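Open House at Molby

The invitation said to come at two in the afternoon, by the side door. Kristýna Ševčík came at half past one, because she did not trust the bus, and she stood in the yard until a man opened and asked if she was for the bowls.

"I am for the visit," she said.

"Yes. The bowls," said the man. His name was Sombat Chareonsuk and he had a pen behind each ear.

Her brother had worked at Molby for 11 years, when it still made door handles. Now he lived by the sea and did not answer letters. She wanted to see what was in the building after him. The long hall was painted and the presses were gone. In one corner stood a table with a checked cloth, a kettle and a big steamer pot, as in the kitchen of some aunt.

"We teach it at the table," said Sombat. "A person holds the gripper and does the work. Later the arm must do the same work alone. Today we do bowls. One goes into another."

"And this is difficult?"

"For you, no."

He took the gripper with his hand and the visitors moved closer. There were 56 names on his list, but many had stayed in the front room with the cake. Kristýna pushed to the first row. She watched the two fingers with the blue insides.

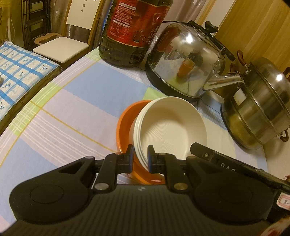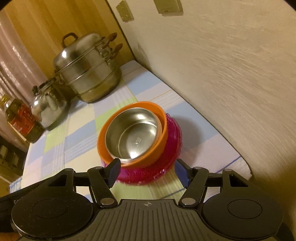
The Second Room

After the table they went through a glass door to see the arm. It was called Vuston, and it was smaller than she had expected – not taller than a child of six. A girl in the group waved at it.

"How many times did you show it the bowls?" Kristýna asked.

"In January, almost 1000," said Sombat. "In this month, 326. My wife says I do it also in sleep."

The arm turned to its own table. It went down to a bowl, closed, and came up with nothing. It waited. Then it went down again, a little more to the left, and this time the bowl came with it. The people clapped. Kristýna did not clap yet. She knew this waiting. Her brother had waited in the same way before he lifted anything heavy, with his head a little on one side, and their mother had always shouted at him to hurry.

The arm put the bowl inside the other and opened its fingers.

"Can it do it again?" she asked.

"Sometimes," said Sombat. He took one pen from his ear and wrote something down. "Do you want to stay until it does?"

She looked at the clock. The next bus went at four. She found a chair by the wall, put her bag on her knees, and said that she had time.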